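Speaker notes, film club evening: "The second cook, the neighbor, the driver"
Uwe Schmieder

Slide 1. Good evening and thank you for coming. My subject tonight is the small part in the film comedy. I speak slowly, so please stop me if a word is not clear.

Slide 2. Start with "Kemer". The hotel porter has only 2 scenes. Ask the room: who remembers the name of the hero? Wait. Then ask who remembers the porter. (Last time all hands went up.)

Slide 3. Why does the porter work? He wants one simple thing, his lunch, and the story will not let him have it. The actor, Bernd Albers, never plays for the laugh. He looks at the sandwich and then at the guest. Play the clip, 70 seconds. Do not talk over it.

Slide 4. Compare with "Fevau". Jana Frerichs plays the aunt who answers every question with the price of fish. In the script she had one line. The director kept her on the set and wrote the rest in the mornings. Drink some water here.

Slide 5. The sidekick who becomes too big. In "Lenz" he got a second film of his own, and I think this was a mistake. A man who interrupts is funny only when there is something to interrupt.

Slide 6. Rooms and small characters.
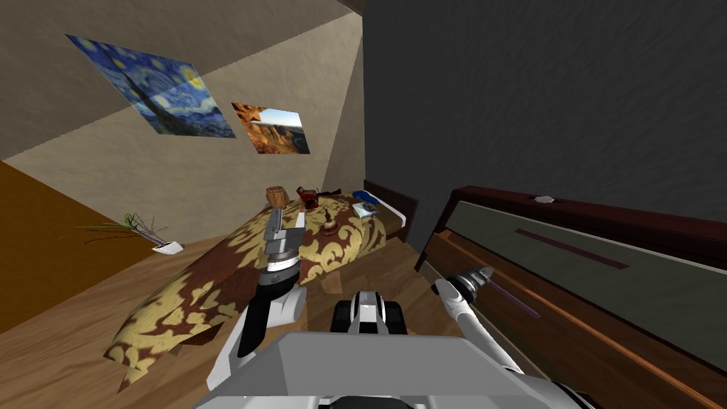 A small character often has no past in the script, so the set must give him one in a few seconds. When the driver in "Trorkik" comes home, we see his bedroom before we see his face, and we already like him. Think what a wall can tell. Starry Night hung near a smaller painting of orange and brown cliffs makes me ask if this person dreams of the sky or of a long trip, and I have two jokes before anybody has spoken. Give the audience time to look.

Slide 7. Last clip, the wedding in "Fevau". Then questions. If there are none, ask Gudrun Reuter about dubbing the aunt into German.

Comments

Nipon Thongsuk: Thank you for the notes. I still disagree about the second "Lenz" film, the train part is very good.

Gudrun: You forgot the dentist in "Kemer"! He has no line at all and I laughed the most at him.

Recent items
Film club program for July
Why silent jokes travel well
Notes from the evening on movie villains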